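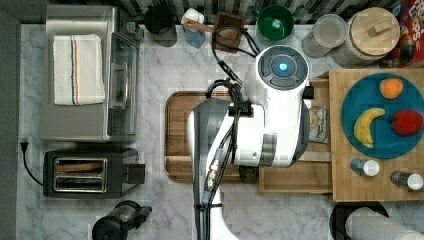
Roos told me I was doing the soup wrong before she even had her coat off. Too much water, not enough leek, and who taught me to salt it at the start? I said you did, Mom. She said she would remember a thing like that.

She had come up on the slow train from Rurkmont with one suitcase and a shopping bag full of jars, and the plan was that she'd stay until the end of January. The plan was also that we wouldn't talk about the house. We lasted until the bowls were on the table.

"Segers made an offer," she said.

Segers had the place next door to hers and had wanted our orchard since I was in grade school. He used to lean on the fence and tell my father what the trees were worth, as if Dad had asked. There were 20 of them then, mostly pears, and one apple that never gave us a thing except wasps.

"How much?"

She wouldn't say. She blew on her spoon. Then she asked if I still had the blue book, and of course I did, it was in the drawer with the takeout menus and the dead batteries. The blue book was where Dad wrote down the harvest, every fall, in pencil. I got it out and wiped it on my sweater (it had picked up some honey along the way) and she turned the pages with one finger.

"Look at this. 1,268 pounds. That was the year you broke your wrist."

"I fell out of the apple tree."

"You jumped out of the apple tree. Your cousin saw you."

I had been telling people I fell for more than 20 years - boyfriends, doctors, a man on a plane to Makora who hadn't even asked. I really thought I'd fallen! I sat there with my spoon in the air, trying to find the branch again in my head, and all I could get was the smell of the grass and my mother running in one shoe.

She kept turning pages. The numbers got smaller. 600, and then a year with nothing but a question mark, and then the last one, 243, in her handwriting instead of his. Under it she'd written "picked alone, left the high ones."

I hadn't known she picked that year. I'd called her every week that fall and she'd talked about the neighbor's dog and the price of stamps.

"I could come down," I said. "In the spring. I could do the high ones."

"The high ones are in September."

"Then September."

She closed the book and pushed it back across the table, and got up and took the salt off the counter and put it on the shelf where I couldn't reach it without the stool.

"Eat," she said. "It's not so bad with bread."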